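Zirnen Support Desk
Ticket 3530: Gripper stalls in sim during place task, log reports success
Product: Brotar cell simulator, tabletop pack
Reported by: Divya Bhat, Skustthorpe
Assigned: Malte Engelhardt
Opened: June 2022
Status: Pending customer
Priority: Normal (raised from Low at reporter's request)

Divya Bhat wrote:

We have a fault in the tabletop place task that I'd like somebody to look at properly this time. The last ticket was closed as "user scene error" and I don't accept that.

The task is simple. Arm picks the small cube, carries it to the tray, opens, backs off. On a bad run the fingers close, the wrist starts its swing toward the tray and then the arm just stops. No collision flag, no joint limit, no timeout. The state machine sits there for a bit and then writes PLACE_OK and moves on to the next episode as if the cube had been delivered. It hasn't been. The cube's final pose in the log is the same as its start pose to the last decimal.

I ran a batch overnight and 11 episodes went this way. Seed doesn't seem to matter. I reran one of the bad seeds four times and got the stall on two of them, so whatever this is, it isn't deterministic, and your release notes say the simulator is.

Console output from a typical one:

grasp: closing
grasp: closed, width 0.0
transit: start
transit: hold
place: PLACE_OK
episode: end, result=success

Please note the width. Zero. The fingers have closed on nothing and the software is pleased with itself.

Malte Engelhardt wrote:

Hi Divya, thanks for the detail. Could you confirm a few things?

- Which physics step are you using, default or custom?
- Is the clutter set switched on?
- Are you on the stock table or one you've modified?

A width of 0.0 on closing is normally caused by the object having been nudged out of reach before the grasp. With a cluttered table that's quite common. I'd suggest reducing the clutter and trying again.

Divya Bhat wrote:

Default step. Clutter on. Stock table, stock cabinets, stock everything, because I knew I'd be asked.

The cube was not nudged. As I said, its pose doesn't change. If something had knocked it there would be a number that moved. And I'd rather not "reduce the clutter", seeing as the clutter is what we license the pack for.

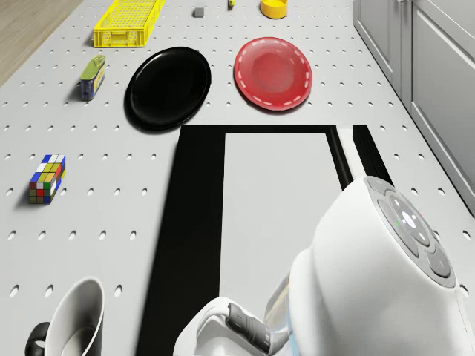

Even supposing you're right and the grasp did miss, that explains the first half of the problem only. A missed grasp is fine. Arms miss. What I want to know is why a missed grasp ends up as a success in the results file. We've been handing those success rates to Carola Eichhorn's group, who use them to decide which policies go on to the real cell.

Malte Engelhardt wrote:

Understood. I've passed the success question to Benedikt Rieger on the task logic side.

On the stall: could you try with the basket removed? We have seen the planner behave oddly around perforated meshes. The collision geometry for those is quite heavy and the planner can give up early.

Divya Bhat wrote:

Removed the basket. Stalled on the third episode.

Then, on my own initiative, I left the basket in and took out both plates. Also stalled. Then I took out everything except the cube and the tray. No stall, but I let it go for only a short batch, so I wouldn't hang anything on that.

I'm a bit doubtful about the mesh theory in any case. If the planner were giving up early I'd expect a planner message, and there isn't one. "Transit: hold" isn't in your documentation at all. What writes that line?

Benedikt Rieger wrote:

Hello, picking this up from Malte. "Transit: hold" comes from the protective stop emulation, added last November so that the sim arm would behave like the physical one when it sees an unexpected load. It isn't documented yet, sorry about that.

When a hold is raised, the arm is meant to wait for a release and then retry. In your logs I can see the hold but no release. It then falls through to the place check. The place check compares the gripper position with the target and the finger width with the expected width for "open". I think it may be reading a stale target, which would let it pass while the arm is still in transit. I haven't reproduced it here.

The status light on the arm model won't help you, by the way. It's green in every state. It's a texture.

Divya Bhat wrote:

So to be clear about what I've just read:

There's a safety behaviour in the simulator that isn't documented. It can trigger without telling the user why. The light that looks as if it reports the arm's state reports nothing. And the check for whether an object was placed never looks at the object.

I had to read that last part out to Hauke Pfeiffer across the office. He wanted to know how the check ever got through review. I'd be curious too.

What's the unexpected load, if the fingers are closed on air?

Benedikt Rieger wrote:

Fair question. My best guess is the finger pads touching each other. At zero width the pads are in contact and the solver may report a force spike, and whether it crosses the threshold could depend on thread timing. That would fit with the same seed giving you different results. It's a guess for now.

Workaround: set hold_emulation to off in the cell config, and add the object pose to your own success test until we ship a fix. We're aiming for the next Weidemann build.

Divya Bhat wrote:

Turned hold_emulation off and reran the bad seeds. No stalls. The missed grasps still come back as PLACE_OK though, so the arm now swings over to the tray with nothing in its fingers, opens them, and gets full marks. My own pose test catches these.

I'd ask that the two faults be split. The hold one I can live with. The success check one should go out as a notice to everybody running the place task, as I doubt we're the only site with inflated figures. "Aiming for the next build" was also the wording on my previous ticket, so I'm leaving this open at my end until I've run the fix myself.

Malte Engelhardt wrote:

Split as requested. Hold emulation stays on this ticket, place check has its own and is marked High. The customer notice is with Benedikt for wording. Setting this one to Pending customer until you've had a chance to test the patch.

Divya Bhat wrote:

There's no patch attached. Please set it back to Pending Zirnen.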